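Last revised Tuesday, February 15, 2022

# Lighting and airing a high white room

These notes cover the upkeep of tall, two-story rooms with recessed ceiling lights, white walls and a lot of glass. They assume a painted plasterboard ceiling and ordinary 120 V fixtures. For old plaster, read the Rekcombe notes on lath ceilings first.

## Choosing lamps

Buy every lamp for one ceiling in the same order. White paint shows a difference in color temperature that would pass in a room with darker walls. 3000 K is a comfortable value for a living area. If the room doubles as a work space, go higher, but change the whole ceiling together.

Check the output on the box as well as the wattage. A 700 lumen lamp suits a ceiling of ordinary height. In a tall room, use 1000 lumens per fixture and put the circuit on a dimmer. The dimmer must be rated for LED loads; an old incandescent dimmer will often flicker at the low end of its travel.

Write the lamp type and the date on masking tape and stick it inside the door of the electrical panel.

## Reaching the fixtures

1. Switch off the circuit at the panel and tape the breaker.
2. Move furniture and racks clear of the ladder feet.
3. Set a platform ladder directly under the fixture. Do not lean sideways to reach a second one.
4. Let the lamp cool before touching it.
5. Wipe the trim ring with a dry microfiber cloth, then a barely damp one.

Fixtures near a gallery railing are not to be serviced over the railing. Use the ladder from below, or a lamp pole with a suction cup. The Sepp pole has a locking collar that holds at full extension. The cheaper twist-lock types slip under load.
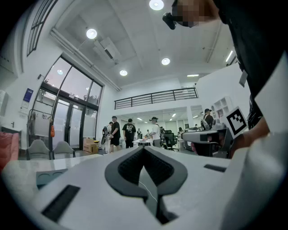
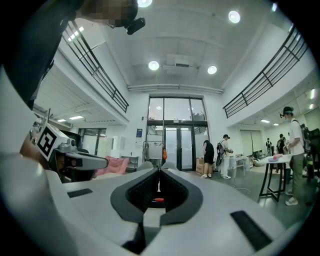

Round recessed lights collect dust on the inside of the trim, where it is invisible from the floor but dulls the output. Clean them twice a year. September is a good month for one of the two, before the lights are on all evening.

## Ceiling air conditioning units

- Vacuum the intake grille monthly in the cooling season, with a soft brush head.
- Remove the filter, rinse from the clean side to the dirty side, and dry it in shade. Direct sun warps some plastic frames.
- Lay a sheet on the floor before opening the grille.
- Leave coil cleaning to a technician.

A gray stain on the paint beside an outlet is normally dust carried by the airflow. Dry sponge it first. Water applied too early turns it into a smear that needs repainting.

## Tall glass and metal frames

Work from the top down, with a squeegee on a pole. Mix 50 ml of white vinegar into a liter of water for hard water spots on the glass. Keep the mix off natural stone sills. Black metal frames show every dried drip, so wipe the lower rail last with a clean cloth.

Clothes racks can stand near glass doors, but pale fabrics will yellow and dark ones will fade where the sun reaches them daily. Turn the garments weekly or fit a UV film. Ferketti film can be applied by one person on panes up to shoulder height; above that, plan on two people and a scaffold.

## White walls

Keep a sealed jar of the wall paint, labeled with brand, code and sheen. Kusberg matte touches up without a visible edge if it is rolled on with a small foam roller. Brushed repairs catch the light from above.

Corrections go to Prapai Saithong.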